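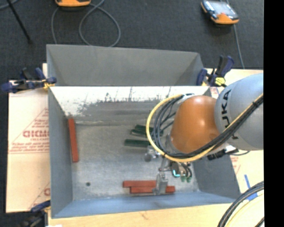
Bin-picking cell, Bay 2: arm over the front compartment, red and green bars on the floor of the bin.

WORKSHOP TIPS: SETTING UP A BIN AND ARM ON A SHARED BENCH

These notes are issued to members of the Justberg Community Workshop who are building or modifying a bin-picking cell. They supplement the general bench rules and the induction for Bay 2. Members working on the Mayrhofer sorting project should read them together with the project log kept at the bay.

Fixing the bin

A metal bin on a timber top will creep. Each contact from the gripper moves it slightly, and after an hour of running the taught positions no longer agree with the parts. Clamp the bin before any positions are taught, and leave the clamps alone until the session is finished.

Place clamps at the corners and keep the handles outside the working envelope. Jog the arm slowly to the far ends of its travel with the clamps in place and look at the clearance from both sides of the bench. Handles that stand upright should be turned away from the arm where the clamp allows it. Do not clamp across a divider or press on the middle of a long wall, as thin walls bow and the bin will rock.

Tighten by hand only. The bench tops were resurfaced in January and members are asked to use the pads supplied. If a pad is missing, draw a replacement from the drawer marked Clamps and enter it on the sheet.

Protecting the bench

Sheet offcuts make good sacrificial boards on either side of the bin. Leave the protective paper on. It takes pencil marks well, it can be taped without leaving residue on the sheet, and a scored or oily board can be returned to the rack for the next member. Blue tape is preferred to packing tape for this purpose. Fold one end under so that it lifts cleanly.

Boards must sit flat and must not overlap the edge of the bin. A board that overhangs the front of the bench by more than a few centimetres will be removed by the bay supervisor.

Cables and hoses

Most stoppages recorded in the Bay 2 log concern cables. The following practice has been adopted.

Run the cables along the arm and allow a generous loop at the joint that rotates most. Too short a loop pulls on the fitting at full rotation, and too long a loop drags through the bin and disturbs the parts. The correct length is found by moving the joint to both limits at low speed and adjusting the tie each time. Expect to do this up to seven times on a new installation.

Tie the bundle firmly at the fixed end and more loosely where it must flex. A tie pulled hard on a moving section will mark the jacket within a week.

Keep air hoses short at the gripper and check the push-in fittings at the start of each session. Close the supply valve and release the pressure before disconnecting any hose - this applies to a brief swap of fingers as much as to a full strip-down.

Loose cable on the floor behind the bench should be coiled or routed along the wall. Handheld units are to be returned to their hooks at the end of the session. The carpet behind Bay 2 is a walkway in the evening, when the Bonivent group uses the adjoining room.

Choosing and placing test parts

Plain bars are the recommended first part. They are easy to cut, they have obvious ends, and they come to rest in a small number of ways. Paint or select them in two strong colours so that a vision routine can be checked by eye against what is in the bin. Matte finishes give fewer false edges under the overhead lights.

Begin with the bars well apart. Once the arm is lifting single bars reliably, lay two side by side and offset their ends. A pair resting together near a wall is a useful test of finger clearance. Bars lying against or parallel to a wall should be left until later, when the approach angle has been settled. Bars should not be stacked until the single-layer routine has run for 46 consecutive picks without intervention.

If the bin has more than one compartment, work in one only. Members are often tempted to use the second compartment for finished parts on the first evening. It is better to prove the pick first and add the transfer afterwards.

Worn and reflective surfaces

Bare metal wears bright in places and stays dull in others. The top of a divider is usually the worst area, as it is struck from both sides. A scratched pale surface next to grey metal can produce edges that a camera will report as parts. Mask that area out in software in the first instance. If it must be repainted, use a flat grey primer and allow it to cure overnight in the spray cupboard.

Drain or fixing holes in the floor of a bin will also be detected as small dark objects. Add them to the mask. Do not cover them with tape, which lifts at the corners and finds its way into the gripper.

Setting finger height

Set the lowest finger position with a 2 mm shim on the bin floor. Check it at each corner of the compartment, not only at the centre. Bins that have been in service for some time are seldom flat. Where the readings differ, use the highest point of the floor as the reference.

Wipe the fingers with a dry cloth before measuring. Worn finger pads are to be replaced as a pair; the Jasier pads held in stock are cut to suit the current mounts.

At the end of the session

Park the arm clear of the bin, isolate the air, and sweep the bench top. Paper scraps and tape ends are a nuisance to the next member and should go in the bin under the sink. Return the parts to tray 13. Record any fault, however minor, in the log with the time it was noticed.

Questions about these notes may be directed to Gertraud Gruber, Bay Supervisor, at the front desk. Members wishing to book Bay 2 for more than one evening should apply in writing.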